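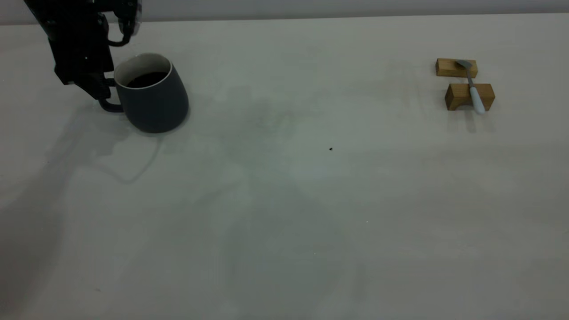
**Flusten opens Monday breakfast club for home-based workers in Plostthorpe**

PLOSTTHORPE — I'm Teresa Neves, and I run Flusten, the shared office over the old seed shop on Hokatau Lane. Starting in May we're opening our doors at 7:30 every Monday for a free breakfast club, and I'd love for you to come!

The idea came out of a survey we did over the winter. We heard back from 61 people who work from home in and around town, and a lot of them told us the same thing: they like the work fine, but Monday mornings are awfully quiet. I worked at my own kitchen table for years, so I know the feeling (I used to chat with the mail carrier until he started backing away).

So we'll have coffee, toast, fruit and a big pot of oatmeal. Aigner, the bakery across the street, is sending over rolls. Come for ten minutes or stay until lunch — you can use a desk until noon without paying a thing. We have room for 50 people, and regular members keep their usual seats.

My business partner, Renato Garrido, will be on hand for anyone with questions about invoices or setting up as self-employed. "I did my first tax return wrong twice," Renato told me. "If I can save one person that headache, I'm happy."

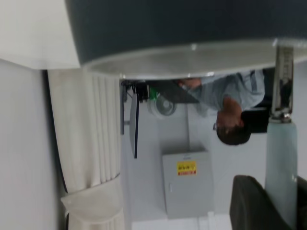

## How to join in

Sign up at the front desk or call us any weekday before 5 p.m. You don't have to be a member, and you can bring a friend. There's parking behind the building for 13 cars, and the bus stops right outside. Please tell us about any food allergies when you sign up.

**Press contact:** Teresa Neves, Flusten, Hokatau Lane, Plostthorpe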